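Galería: la mesa de manualidades de Plistero

Inicio > Espacios > Taller pequeño > Galería

Esta página reúne el material de la mesa de manualidades del local de Plistero, en la planta baja. La galería se abrió para que las familias y los grupos que reservan sala sepan con qué cuentan antes de venir. El inventario completo tiene 576 piezas, entre herramientas, recipientes, juegos de letras y material de recorte, y se revisa en noviembre. En la galería entra solo lo que suele estar a mano.

La sala se reserva por tardes. Los jueves queda para los grupos de lectura y letras, que usan los bloques del alfabeto y los palitos. El resto de la semana la mesa es de uso general y cada grupo saca lo que necesita del armario Gumeck, el que está junto a la puerta. La llave se pide en recepción.

El tablero es de madera clara, con la veta a la vista, y no lleva mantel ni protector fijo. Para pintar hay que poner papel debajo. El rollo de papel está en el estante bajo del armario y se puede cortar a la medida que haga falta. Para pegar con cola blanca basta con una hoja. La silicona caliente no se usa en esta mesa; para eso está el banco del patio. 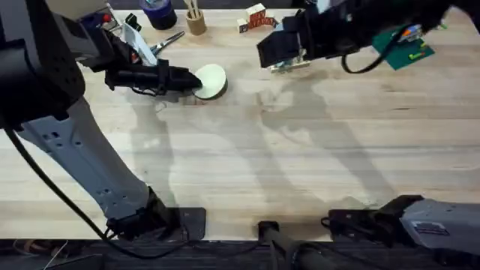 Tablero del taller pequeño, con el disco verde pálido y, en el borde del fondo, tijeras, vasito de palitos y bloques de letras.

Las tijeras son de hoja metálica y cortan cartulina y fieltro fino. Para los menores de seis años hay otras de punta redonda en el cajón de la izquierda, marcadas con cinta. Las de la mesa no salen de la sala. Si están duras o bailan, se dejan en la bandeja de reparaciones y se anota en el cuaderno.

Los palitos son de madera, igual que el vasito que los guarda. Se usan para contar, para formar letras y como mango de marionetas. Los que se pintan o se pegan ya no vuelven al vasito; se los lleva quien los haya usado. El paquete de reposición trae 400 y se guarda sin abrir hasta que se acaba el anterior.

Los bloques del alfabeto son de dos juegos distintos y por eso no coinciden en tamaño. El más grande de los que se ven lleva las letras en rojo. Entre los dos juegos suman 161 bloques y faltan algunas vocales, que están pedidas. Para escribir palabras largas conviene mezclar los dos juegos, aunque las filas queden desiguales.

El recipiente cilíndrico azul marino, con etiqueta azul, se queda en la mesa. Los demás recipientes de ese tipo están en el armario, ordenados por altura. Al terminar se cierran y se colocan con la etiqueta hacia fuera.

El disco verde pálido con el canto oscuro tiene la ficha 3601 del catálogo Rulovex. En las actividades de letras se coloca plano sobre la mesa y sirve de punto de partida: los bloques se reparten desde ahí. También se usa como plantilla para trazar círculos con lápiz. No se pinta ni se recorta encima.

Recogida

La mesa se deja despejada de restos al acabar el turno. Los recortes de papel van al contenedor azul del pasillo y los de tela a la bolsa de retales, que se aprovecha en el curso de costura de Asante. El tablero se limpia con un paño apenas húmedo, siguiendo la veta. No se usan estropajos ni alcohol. Las manchas de rotulador se avisan en recepción y se lijan cuando cierra la sala.

Reservas y consultas

Las reservas se hacen en el mostrador, de cinco a ocho de la tarde, o con el formulario de la sección Espacios. Hay que indicar el número de participantes, la edad y el material que se va a usar. Quien quiera traer material propio puede hacerlo y guardarlo en el estante superior hasta la siguiente sesión, con el nombre del grupo puesto.

Siguiente galería: el banco del patio
Volver a Espacios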